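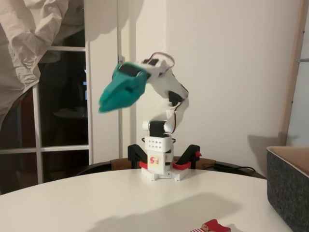 The round white table. Photo: Aurélien Guillot

Going Around in Circles With Mali Skyrme

Mali Skyrme would like it known that she doesn't hate rectangles. She has a rectangular bed. She drives a more or less rectangular van. Her quarrel is with the rectangular table, and it has lasted through most of her working life.

"People buy one because the room is a rectangle," she says. "Then they spend ten years walking into the corners. I have a scar on my hip from my mother's dining table. It's the only thing I inherited from her in good condition."

Skyrme runs Worent, which rents out tables by the month to people who are between apartments, between marriages, or opening something and hoping for the best. When I visit in March the warehouse is cold enough that she hands me a blanket at the door without comment. The stock list hanging by the phone says 1072 tables, a number she regards with some suspicion.

"That includes the ones people have forgotten to give back. There's a man who has been renting the same side table since before I had gray hair. He could have bought it four times over. I've told him so. He says he isn't ready to commit."

More than half of what goes out the door is round, and most of that is white. She didn't plan it that way. She started with dark tables, big serious ones, and they came back with complaints attached: the dust showed, the fingerprints showed, the room looked like a law office. White tables came back with coffee rings and no complaints at all.

"A white table shows you what you did to it, and you feel guilty, and you wipe it down. A dark table shows you the same thing and you blame the table. That's been my whole education in human nature."

I had been told that she has rules for where a round table should stand, and that she will recite them if fed. I have brought almond cake. She takes two slices, wraps one in a napkin for later, and starts talking.

The first rule is to put it near a window, but never tight up against it. A round table shoved into the glass loses a third of its seats and gains a strip of floor behind it where pens go to die. She likes enough space for a person to squeeze by sideways, holding a cup, in a bad mood.

"The bad mood matters. You're wider in a bad mood. Your elbows come out."

The second rule concerns chairs, and it is that you have too many. She says a customer will order a table for four and then ask for six chairs in case. In case of what, she wants to know. The extra chairs end up under coats. When Albane Langlois, who handles deliveries, brings an order up the stairs, she has standing permission to leave the last two chairs in the van and see whether they're missed.

"They've been missed once," Langlois calls over from behind a stack of tabletops. "They had a christening."

The third rule is about lamps, and Skyrme admits it's more of a grudge. A lamp hung over the exact center of a round table makes everyone look as if they're being questioned about a robbery. She hangs hers a hand's width off center. It bothers visitors, she says, and visitors who are slightly bothered go home at a reasonable hour.

We move on to what people do on these tables, which turns out to be a sore subject. Worent's contract has a paragraph headed Use, and over the years it has grown to a page and a half. It covers candle wax, hair dye, pasta machines and standing on the table to change a bulb. It doesn't cover eating. "Hardly anyone eats at them," Skyrme says. "I used to ask. I'd say, how's the table, are you enjoying your dinners? And they'd look at me as if I'd asked about their prayers."

What they do is work. They spread out whatever they're in the middle of and leave it there until somebody needs the space. She doesn't object. In her opinion a round table is better for working at than a desk, though every desk catalog ever printed would disagree. You can move around it as the light moves. You can start a fresh job on the far side and let the old one sit. There's no head of the table, so there's no obvious place for a boss.

"There's always a boss," Langlois says.

"There's always a boss," Skyrme agrees. "But at a round one she has to get by on personality."

Not everybody in the trade shares her views. Solange Ferrand, who sells long oak tables two streets over under the name Pasichnyk (she bought the business with the sign already up, and signs are expensive), thinks the round table is a fashion with good manners. I stopped in to see her on my way over. She pointed out that you can push two of hers together for a wedding. Push two round ones together, she said, and you have a pair of spectacles.

I repeat this to Skyrme, who is quiet for a moment.

"That's good," she says. "I wish she hadn't said that."

She gets even by walking me over to the repair corner. It's the warmest part of the building on account of the heater, and it's where the white tops go when they come home in poor shape. She has firm opinions on cleaning them. Warm water and a drop of dish soap, then a second cloth with water only, then a dry one. The people who skip the second cloth are the ones who phone in a month to say the surface has gone sticky. She has no patience for scouring powder. It takes out the stain and leaves a dull patch in its place, and the dull patch can't be wiped off.

Ink is the one thing she fears. Red ink especially. A tutor returned a table with what seemed to be an entire semester's grading on it, printed faintly and backwards. Skyrme couldn't get it out and couldn't bring herself to scrap it, so she kept the table and does her accounts on it. "It says 'see me' near my left elbow," she says. "I find it keeps me careful."

Prices come up because I ask, and she answers as though I've asked her age. A plain round white table costs 200 to buy outright, once it's been around the circuit a few times. A new one is 300. The rental rate she will only discuss with customers, and she looks me over and decides I'm not one.

She does have a table at home, naturally. It's round. It is also too big for the room, and she knows it. She measured the floor and forgot the radiator, an error she's warned hundreds of people about. To open the bottom drawer of the dresser she has to lift one side of the table and nudge it over with her foot, and she has done this every morning for six years.

I ask why she doesn't trade it for a smaller one, given that she has a warehouse full of them.

"Because then I'd have to carry it down," she says. "And Albane charges me."

"Full rate," says Langlois.

By four o'clock the cake is gone and the second slice has come out of its napkin. A customer phones to ask whether a round table will fit in a square room. Skyrme puts her hand over the receiver, closes her eyes briefly, and then tells him in a very kind voice to go and find a tape measure, and to check for a radiator while he's up.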